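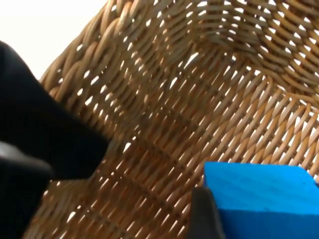
编织篮近景

论文最后那一节“管理启示”，到底写给谁看

2021年6月18日，星期五

上周改硕士论文改到半夜，改到第五章第二节的时候我把笔一扔，去厨房煮了碗面。第五章第二节叫什么，读过管理学论文的朋友都猜得到：“管理启示”，也有写“实践意义”的，写“对企业的建议”的，英文期刊里就是那个 practical implications。名字换来换去，里面的东西我闭着眼都能背：管理者应当重视员工的心理感受，企业应当营造开放包容的氛围，领导者应当加强与下属的沟通，组织应当建立健全相关机制。

应当、应当、应当。面吃完了我还在想这个词。

我在 Gradville 的一所商学院教组织行为，教了有些年头了，自己也投稿，也审稿，也写过这种东西，写得还不少。所以下面的牢骚请大家当成自首来看。我手上就有一篇几年前发出来的文章，讲跨部门轮岗的，前面的理论推导我到今天都还满意，假设检验也做得老老实实，可最后那一节，我前两天翻出来重读，脸都红了。我写的是“企业在实施轮岗时应充分考虑员工的个体差异”。充分考虑！怎么考虑？考虑完了干什么？一个人事经理拿到这句话，除了点点头还能怎么样？

先说说这一节是怎么长出来的。凡是投过稿的人都知道，文章的力气有一大半花在前面，引言要改十几遍，理论部分要跟审稿人来回拉锯，数据分析要补这个稳健性、那个替代模型。等到这些都弄完，人已经被掏空了，截止日期就在眼前，投稿系统的页面也已经打开了，这时候才发现，哦，还差管理启示。于是倒杯咖啡，把三个假设挨个儿翻译一遍：假设一说甲促进乙，那就写“管理者应当提升甲”；假设二说丙在中间起作用，那就写“管理者应当关注丙”；假设三说丁会削弱这个关系，那就写“管理者应当警惕丁”。一顿午饭的工夫，齐活。

我没有夸张。我有一回跟几个同行吃饭聊起这个，大家抢着交代，有人说自己最快的纪录是在高铁上，两站之间写完的。满桌子笑得不行，笑完又都有点不好意思。

问题出在哪儿呢？我觉得头一个是，假设翻译成建议，中间缺了好大一截。“甲和乙正相关”跟“你应该去提升甲”，隔着的东西多了去了。提升甲要花多少钱？要得罪谁？甲是能提升的吗？有些变量在问卷里好好的，五个题项，信度漂亮，可你让一个管着四十号人的车间主任去“提升下属的建言效能感”，他连从哪儿下手都不知道。而且效应有多大，我们也不爱提。显著了就是显著了，星星一打，万事大吉。可是对真正要掏钱的人来说，显著不显著他根本不关心，他要知道的是，折腾一年下来，能看出区别吗？

我自己有一份数据就是现成的教训。前年我们在几家公司发问卷，收回来有效的是586份，做的是主管反馈频率跟员工留任意愿的关系。结果挺干净，方向全对，p值也好看。稿子里我写：“管理者应增加反馈的频率。”后来其中一家公司的人事来问我要结果，我高高兴兴去讲，讲到这一条，底下有个人举手：从一个月一次增加到一周一次，还是从一周一次增加到一天一次？我当时就愣在那儿了。我们的量表问的是“我的主管经常给我反馈”，一到七打分。经常是多经常？我不知道啊！我就说，呃，视情况而定。那人很客气地把手放下了，在本子上写了点什么，我到今天都好奇他写的是什么。

那次以后我开始留心看别人的管理启示怎么写，越看越觉得大家都差不多。你把文章的标题遮住，光看最后那一节，常常猜不出前面研究的是什么。有一阵我在课上拿这个当游戏玩：发一页纸，上面是某篇文章的管理启示，让学生猜研究主题。有一回给的是一篇讲远程办公的，全班猜出来的有企业文化、有领导力、有新员工入职、有绩效考核，就是没有远程办公。学生们笑疯了，我也跟着笑，可是回办公室的路上心里挺不是滋味的。

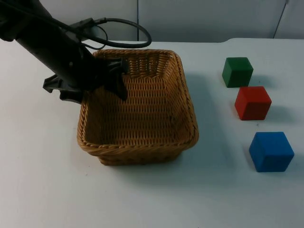
白色桌面上的编织篮与黑色机械臂

有人会讲，那又怎么样呢，管理启示本来就没有企业的人看，我们写给审稿人看的。行，那我们就说说审稿人。

我当审稿人的时候，老实讲，对这一节也很敷衍。翻翻我以前写的审稿意见，凡是提到管理启示的，十有八九是一句“作者应进一步丰富实践意义部分”。丰富！作者收到这句话能怎么办呢？只好从三条“应当”变成五条“应当”，从半页变成一页。下一轮我一看，嗯，丰富了，打个勾。这两头一配合，这一节就越来越长，里面的东西一点没多。我给一本叫 Gotine 的刊物审过一篇稿子，修改稿回来，光管理启示就占了快2000字，比研究方法还长，读下来像是把一本管理学教科书的目录给念了一遍。我那时候还在意见里夸作者“回应充分”。罪过罪过。

再说制度上的事。现在好多刊物的投稿系统里都有一个必填框，要你用几句话说明文章对实践的贡献。我们院里用的那个内部评审平台 Gindness 也有，空着就提交不了。设计的人心是好的，我相信。可是一个必填框能逼出来的，往往就是填满这个框的文字。学生更是这样，论文模板里写着“5.2 管理启示”，那就得有5.2，哪怕他研究的问题离任何一个经理的日常都十万八千里。

讲到这儿就要说我真正的意见了，可能有些同行不爱听：我觉得有相当一部分论文，压根儿就不需要管理启示这一节。

别急着骂我。我很看重研究跟实践的联系，当初进这一行就是因为在工厂里实习，看见班组里那些弯弯绕绕的人事，觉得太有意思了，想弄明白。可是研究有各种各样的。有的文章是在修一个概念，把两个老被混着用的词掰开；有的是在重做别人十年前的实验，看看还站不站得住；有的是给测量工具挑毛病。全是正经活儿，全都值得干，可它们对下周一早上要开例会的人有什么直接用处？没有，或者说现在还没有，可能要再过好些年，攒上一堆同类的研究，才谈得上用处。你非让作者在这时候拍着胸脯说“管理者应当”，那就是逼着老实人说大话。

我倒是宁愿看到作者大大方方写一句：“就目前的证据，我们不建议企业据此调整做法。”这么一句话，多难得啊！我当读者当了这么多年，见到的次数一只手数得过来，每次见到都想给作者写封信。

那剩下那些确实跟实践沾边的呢？我的想法很土：写之前，先去找一个干这活儿的人聊半个小时。别发问卷，别录音编码，就是聊。把你的发现用大白话讲给他听，看他的反应。他要是说“这我早知道”，那你就问他，既然早知道，为什么没这么做？答案往往比你的整篇讨论都有料。他要是说“不对吧，我们这儿不是这样”，那更好，赶紧拿笔记。

我是被逼着试过一回的。院里前年跟本地一家做家居用品的公司 Cabello 有合作，我的一个研究生做仓库班组的交接班，发现书面交接单填得越详细，下一班出错越少。照老套路，管理启示就是“企业应当规范交接班记录”，收工。我那天正好心里还惦记着那个举手的人，就让她先别写，拿着结果去跟夜班的班长聊聊。

班长听完说，交接单大家都知道要填详细，可是下班那会儿班车就在门口等着，晚上车，就得再等下一趟。谁会为了多写两行字等下一趟车？

班车！我们的模型里有工作投入，有组织承诺，有主管支持，控制了年龄性别工龄学历，就是没有班车。她后来把这一段老老实实写进了论文，建议也很具体，就是把交接的时间和班车的时间错开，先在一个班组里试。答辩的时候有位老师问，这个建议的理论基础是什么。学生卡了一下，我在旁边坐着也憋得难受。理论基础当然可以找，找一个时间压力的文献套上去一点儿不难，可我就想问问，一条建议要是已经讲清楚了谁来做、做什么、先在哪儿试，我们干吗还嫌它不够体面呢？
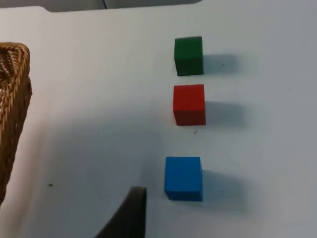
体面，我琢磨着毛病的根儿有一部分就在这两个字上。我们这行的人，多少有点怕自己写得太具体。具体了就显得小，显得像咨询报告，显得“没有理论贡献”。“营造氛围”听着多大气，“改班车时间”听着像后勤通知。可是读的人要的恰恰是后勤通知啊。我认识的经理们，没有一个缺大道理，他们办公室的墙上贴的都是大道理。

当然啦，具体也有具体的风险，我得替另一边说两句。一篇论文的数据通常就来自那么几家公司、一两个行业，你写得太细，万一别人照搬到完全不同的地方，出了岔子算谁的？有位搞定量的同事就跟我吵过这个，他说含糊是一种诚实，因为我们确实不知道换个地方还灵不灵。我觉得他说得有道理，想了好几天。后来我的看法是，那就把范围也写具体嘛。“在两班倒、有固定班车的仓库里，可以先试”，范围清清楚楚，比“企业应当”老实多了。“企业应当”才是真正没边没沿的外推呢，它连是哪种企业都没说。他听了以后说我这是偷换概念，我们俩到现在也没吵完。

还有一种反对意见来自年轻老师，我听着就比较心软。他们说，你说得轻巧，找人聊半小时，聊完了重写，审稿人不买账怎么办？我们是要拿这篇文章评职称的。嗯，这我没什么好办法。我能做的也就是自己审稿的时候换个写法。现在我不写“进一步丰富”了，我会直接问：这一条建议，请作者说明由什么岗位的人执行，如果做不到，请删掉。去年10月我给一篇稿子提了这个意见，作者的修改稿把六条建议删成了一条，那一条写得真好，讲的是排班表应该提前多久公布，连员工临时要换班怎么办都想到了。另一位审稿人在同一轮的意见里说实践意义“略显单薄”，编辑让作者再补一补。我看到的时候真是哭笑不得，给编辑去了封信，说我觉得单薄挺好。编辑回得很客气，最后补没补我也不知道，文章还没见刊。

教学上我也改了点东西，顺便说说，兴许有同行用得上。我给硕士生布置讨论部分的时候，不再让他们写管理启示，改成写一封信，收信人得有具体的职位，比如“某家连锁超市的夜班店长”，信里头不许出现“应当”，也不许出现“机制”“氛围”“赋能”。第一年交上来的惨不忍睹，有个学生把“应当”全换成了“需要”，还有一个换成了“建议您考虑”，其余一字未动。第二年好一些，我学乖了，加了一条：信里必须写明这件事要占掉对方多少时间。就这一条，效果好得出奇，学生一算时间，自己就把一半的建议划掉了，划得比我还狠。有封信我特别喜欢，全文1736个字，从头到尾只劝那位店长做一件事，把跟新员工的第一次谈话从下班后挪到上班前，然后花了一大段讲什么情况下这招不灵。我读完就想，要是期刊上的讨论部分都这样写，我愿意从后往前读论文。

也有学生跟我抱怨，说写信比写论文难多了，论文里那一节一个晚上就行，信写了一个礼拜。我说那就对啦！

不过我也不想把话说满。写信这个法子对有些题目很别扭，比如做公司治理的学生，收信人写谁呢，董事会？那信写出来又变回了公文。还有做文献计量的，硬要写信就成了自己跟自己较劲，后来我就让他们免了，讨论部分写到研究局限为止，该停就停。院里的论文模板还是那个模板，5.2还在那儿摆着，我去问过能不能改成选填，回复说要等下一次模板修订一起讨论。那就等着吧，在那之前我的学生先在5.2底下写一行“本研究暂不提出管理建议，理由见5.3”，目前还没有被打回来过。

至于我自己那篇讲轮岗的文章，已经印出来了，改不了。我最近在写它的后续，前面几节都差不多了，管理启示还空着。约了一位干过三个部门的主管下礼拜喝咖啡，问题我列了一页纸，头一个就是：轮岗第一天，你的电脑账号是谁给你开的，等了多久？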